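브롤라우(Brollau) 겨울옷 수선·보관 매장 직원 모집

모집 부문: 의류 수선 및 접수 담당
고용 형태: 계약직 1년, 평가 후 정규직 전환 가능
근무지: 브롤라우 본점 및 그레다흐 보관센터
접수 마감: 2월 말까지, 채용 시 조기 마감될 수 있음

회사 소개

브롤라우는 패딩, 코트, 니트 등 겨울옷을 맡아 수선하고 다음 계절까지 보관하는 업체입니다. 대표 그라사 아제베두(Graça Azevedo)가 세탁소 한쪽에 재봉틀 한 대를 놓고 시작했고, 지금은 본점과 그레다흐(Gredach) 보관센터 두 곳을 운영합니다. 보관센터는 항온·제습 설비를 갖춘 창고이며 보관 칸은 모두 368칸입니다. 겨울이 끝나는 시기에는 하루에 대략 200벌이 들어옵니다. 이번 채용은 봄철 입고 기간을 앞두고 본점 접수대와 수선실 인원을 늘리기 위한 것입니다.

모집 인원

접수 및 검수 담당 두 명
수선 담당 한 명
보관센터 관리 담당 한 명
총 4명

담당 업무

접수 및 검수 담당은 고객이 가져온 옷의 상태를 확인하고 접수증을 작성합니다. 오염, 터진 솔기, 지퍼 고장, 단추 누락, 충전재 뭉침 여부를 살펴 접수증에 적고 고객의 확인 서명을 받습니다. 주머니 안의 물건은 접수대에서 바로 돌려드립니다. 전화와 문자 문의 응대, 찾으러 오신 고객 안내도 함께 맡습니다.

수선 담당은 솔기 보수, 지퍼 교체, 안감 수선, 소매 기장 조절, 다운 보충 작업을 합니다. 공업용 본봉 재봉틀과 오버록을 사용합니다. 가죽과 모피는 외부 협력업체인 위어데일(Wirdale)에 보내므로 직접 작업하지 않습니다. 협력업체로 보낼 물건의 포장과 발송 기록은 수선실에서 합니다.

보관센터 관리 담당은 입고된 옷을 품목별로 나누어 칸에 넣고 위치를 전산에 등록합니다. 코트류는 옷걸이에 걸고, 니트는 접어서 상자에 넣고, 패딩은 눌리지 않게 느슨하게 접어 올립니다. 압축팩은 사용하지 않습니다. 매일 오전과 오후에 온도와 습도를 기록하고, 출고 요청이 들어오면 본점으로 보낼 옷을 꺼내 상태를 다시 확인합니다. 10kg 안팎의 상자를 옮기는 일이 자주 있습니다.

지원 자격

학력과 나이는 보지 않습니다.
접수 및 검수 담당은 고객 응대 경험이 있으면 좋지만 필수는 아닙니다.
수선 담당은 공업용 재봉틀 사용 경력이 1년 이상이어야 합니다. 세탁소, 수선집, 봉제공장 경력을 모두 인정합니다.
보관센터 관리 담당은 간단한 엑셀 입력이 가능해야 합니다.
다운이나 동물성 섬유에 알레르기가 있는 분은 지원 전에 문의해 주시기 바랍니다.

우대 사항

의류 관련 학과 또는 직업훈련 과정 수료자
세탁기능사, 양복산업기사, 양장기능사 자격 보유자
포르투갈어 또는 영어로 간단한 응대가 가능한 분
봄철 입고 기간에 휴일 근무가 가능한 분
그레다흐 보관센터까지 자가용 출퇴근이 가능한 분

근무 조건

근무 시간은 오전 10시부터 오후 7시까지이고 점심시간은 한 시간입니다. 주 5일 근무이며 휴무일은 매달 초에 근무표로 정합니다. 봄철 입고 기간에는 연장 근무가 생길 수 있고, 수당은 법정 기준에 따라 지급합니다.

급여는 경력에 따라 면접 때 협의합니다. 수습 기간은 3개월이며 이 기간에도 급여를 전액 지급합니다. 4대 보험, 퇴직금, 연차, 명절 상여가 있습니다. 점심 식대는 별도로 지급하고, 직원 본인 옷의 수선과 보관은 무료입니다. 가족 옷은 절반 가격에 맡길 수 있습니다.

작업복과 앞치마는 회사에서 드립니다. 수선 담당은 개인 가위를 가져와 써도 되며, 연마 비용은 회사가 냅니다.

입사 후 교육

입사 첫 주에는 부문과 관계없이 본점에서 기본 교육을 받습니다. 소재 구분, 세탁 표시 읽기, 접수증 작성, 품목별 접는 법을 배웁니다. 둘째 주부터는 각 부문 선임과 함께 근무합니다. 퀼팅 패딩은 누빔선 위치와 원단 광택에 따라 확인할 부분이 달라 교육 시간을 따로 잡아 두었습니다. 광택 원단은 긁힌 자국과 잔주름을 구분하기 어려우므로 밝은 곳에서 방향을 바꿔 가며 보는 연습을 합니다. 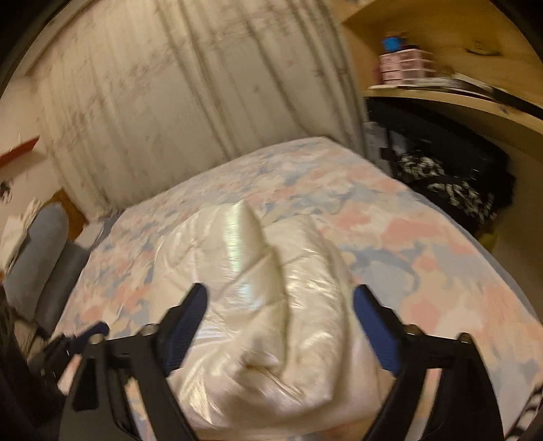

접어 둔 크림색 광택 패딩

교육 기간도 근무 기간에 포함됩니다. 교재는 아제베두 수선실에서 써 온 작업 노트를 정리한 것으로, 첫날 한 부씩 나누어 드립니다.

전형 절차

서류 검토 후 합격자에게만 문자로 면접 시간을 알려드립니다. 면접은 본점에서 진행하며 30분 정도 걸립니다. 수선 담당 지원자는 면접 당일 간단한 실기를 봅니다. 실기 내용은 지퍼 교체와 터진 솔기 보수이며, 재료와 기계는 매장에 준비되어 있습니다. 결과는 면접 후 일주일 안에 알려드립니다. 첫 출근일은 합격자와 협의해 정합니다.

제출 서류

이력서 1부. 양식은 자유이며 사진은 붙이지 않아도 됩니다.
자기소개서는 선택입니다. 쓰실 경우 한 장을 넘기지 말아 주십시오.
수선 담당은 작업한 옷 사진을 석 장 이상 함께 보내 주십시오. 수선 전후가 모두 나온 사진이면 좋습니다.
자격증 사본은 면접 때 가져오시면 됩니다.

지원 방법

본점 접수대에 직접 내거나 매장 홈페이지의 채용 문의란에 파일로 올려 주십시오. 우편 접수는 받지 않습니다. 파일 이름은 지원 부문과 성명으로 해 주십시오. 두 부문에 함께 지원하실 분은 이력서 첫머리에 희망 순서를 적어 주십시오.

문의 전화는 오후 2시부터 5시 사이에 받습니다. 그 외 시간에는 홈페이지 문의란에 연락처를 남겨 주시면 담당자가 전화드립니다.

제출하신 서류는 채용이 끝난 뒤 모두 파기합니다. 직접 낸 서류를 돌려받고 싶은 분은 결과 통보 후 한 달 안에 본점으로 오시면 됩니다. 서류 내용이 사실과 다를 경우 합격이 취소될 수 있습니다.

채용 담당: 브롤라우 본점 운영팀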